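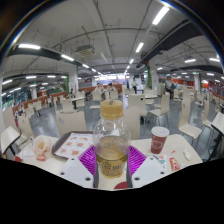
Wutstead, September

How to plan a lunch stop for a coach group

A lunch stop is the part of a day trip most likely to throw off the schedule. The drive is in the driver's hands and the attraction at the other end has its own timetable, but lunch is yours. If it runs long, everything after it runs long too.

I have been planning day trips out of Wutstead for a walking and local history club. This page sets out the way I do it now. It assumes one coach, one organizer and a group that pays for its own food.

Step 1. Find the middle of the drive

Mark the start, the destination and the halfway point on a map. Then ignore the halfway point and look a little before it. A group that leaves at 8:30 is hungry by 11:30, whatever the odometer says.

Our longest regular run is to Kusthorpe, around 135 miles each way. On that route I stop once for lunch on the way out and once for restrooms on the way back. I used to add a coffee stop in the morning. It cost us half an hour by the time everyone was seated again, and I cut it.

Check the stop against the driver's required break. If the two can be made to line up, you lose no time at all. Ask the coach company for the break rules in writing when you book, and ask who is responsible for logging it. Darius Dzene, who drives for us most often, likes the stop to begin on the hour so that his paperwork is simple, and I try to give him that.

Step 2. Choose the kind of place

You have a sit-down restaurant, a food hall or cafeteria, or packed lunches.

A sit-down restaurant is the most pleasant and the hardest to time. You need a set menu, orders sent ahead, and a kitchen that has done this before. Allow an hour and a half.

Packed lunches are the cheapest and depend on the weather. Have a covered place in reserve, and get permission to use it.

A food hall is what I book most. People choose their own food at their own price, the slow eaters and the fast eaters don't get in each other's way, and nobody has to split a bill. Allow 50 minutes from coach door to coach door if the group is fit and an hour if it is mixed. The drawbacks are noise and lines, and both get worse after noon. 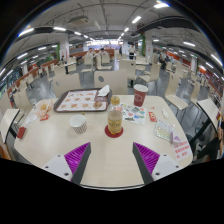
A bottled drink on its coaster, with a paper cup alongside.

Step 3. Call before you go

Even where no reservation is needed, call. Ask for the duty manager and have this list in front of you:

Where does the coach drop off, and is that the same place it parks?
Is there a charge for coach parking, and does the driver get a meal voucher?
What is the maximum height at the entrance?
When does the local lunch rush start?
Are any counters or restrooms closed for work on that date?
Is there another coach party booked in?
Is there step-free access from the drop-off to the tables?

Write down the name of the person you spoke to and the time of the call. Call again the afternoon before the trip. The second call is short, and it is the one that has saved us. At Fevemer we learned that way that the main lot had been dug up for a drain, and we were able to send Darius to the north gate.

A hall with seating for 300 sounds as if it can take any group you bring. Ask how much of that is usually free at your arrival time. Ask too whether they will put a sign on a few tables near the door for the people who can't walk far. Most places will do it if you ask the day before and most will refuse on the spot.

Step 4. Build the timetable backward

Start with the time you must be at the destination. Take off the driving time from the lunch stop, then add a margin. I use 15 minutes for the margin on main roads and 25 if there is a town to cross. What you have left is your departure time from lunch. Take off the length of the stop and you have your arrival.

For a 2:00 guided tour with an hour of driving after lunch, that gives:

12:45 depart
11:55 arrive and unload
11:50 announcement on the coach

Announce a return time five minutes earlier than the real one. Some organizers use a bigger gap, but regulars learn it and start to allow for it.

Step 5. Sort out the money

When everyone buys their own food, the organizer has little to handle, but write down what the club is paying for. On our trips the fare covers the coach, parking and the driver's tip. Lunch is separate, and the booking form says so in the first line.

If you are prepaying a set meal, collect the money before you pay the deposit. On our Zakharchenko House trip last year the restaurant wanted $793 up front, a week earlier than they had first told us. Solomiia Demchenko keeps our accounts and had already closed the payment list, so the money was there. Without that I would have been putting it on my own card.

Get the cancellation terms by email. Look for the date on which the final headcount is fixed. After that date you pay for the people who drop out.

Step 6. Ask about food needs on the booking form

Put the question on the form as an open line: "Is there anything you can't eat, or anything the kitchen should know?" A row of checkboxes misses people. For a set menu, send the answers to the restaurant as a typed list with the person's name next to each one, and bring two printed copies with you.

For a food hall, pass on what you know and leave the choice to the person. Most large halls keep an allergen folder at the counter, and the staff will bring it out on request. Tell the group that it exists. Anyone with a serious allergy may want to bring their own meal, so check that the hall allows outside food. Some do for medical reasons only and like to be told at the door.
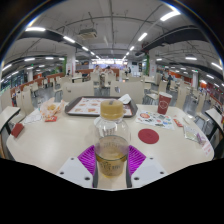

Where the hall will not bend on this, I look for a bench or picnic area within a few minutes' walk and add it to the trip sheet. Hnat Shevchuk has a wheat allergy and brings his own lunch on every trip, so I have got into the habit of checking.

Step 7. Give the announcement

Make it while the coach is still moving and everyone is in a seat. Once the door opens you have lost them. Keep it to the things they need:

The time to be back on the coach. Say it twice.
Where the coach will be, if it is moving.
Where the restrooms are.
Where you will be sitting.
Your phone number, which is also on the trip sheet.

Leave out the history of the building and the afternoon program. You can do that after lunch.

Ask the two people in the front seats to get off first and wait inside the door to point the way. Abilio Ibarra does it for us. It stops the group from bunching up on the sidewalk.

Step 8. During the stop

Get your own food last, or bring a sandwich. Choose a seat with a view of the entrance. In the first 10 minutes people will come to you with questions, and after that it goes quiet.

Walk the room once at the halfway mark and once ten minutes before the return time. On the second walk, say the time out loud at each table where you recognize someone. People who are deep in conversation will not look at a clock.

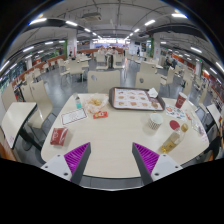 The last ten minutes are where most stops go wrong, and the best guide to them is what is still on the tables. Someone standing in line needs more time than someone eating, and someone eating needs more than someone who has stopped. When you walk round, look at the food before you look at the faces. A crumpled napkin left on a tray is usually a person who could go now, while fried food still sitting in its open wrapper next to the tray means you should mention the time and offer to find a lid or a bag. Then move on to the next table. Don't stand over anyone.

Ask people to clear their own trays if the hall has a return rack. It takes a minute, and it makes the next phone call to that manager easier.

Step 9. Loading and the headcount

Stand at the coach door with the list and check off names. Counting heads along the aisle works until two people swap seats for the view. Kyrylo Yurchenko does the check with me, one of us at the door and one on board, and we compare before the driver closes up.

If someone is missing at the return time, call their phone first. Then send one person, and only one, to the restrooms and the counters. Decide your cut-off before the trip and tell the driver what it is. Ours is 15 minutes, after which I stay behind with the missing person and Kyrylo takes the group on. I have done that once, at Kusthorpe, and we caught up by taxi.

Step 10. Write it up the same evening

Note the arrival and departure times as they happened, the name of the manager, the parking charge, where the coach stood, and any complaint you heard more than once. One page is plenty – mine goes in a ring binder under the name of the stop, with the newest page on top.

If you want a copy of our blank trip sheet, ask at the Wutstead library desk. The version with the larger print is the current one.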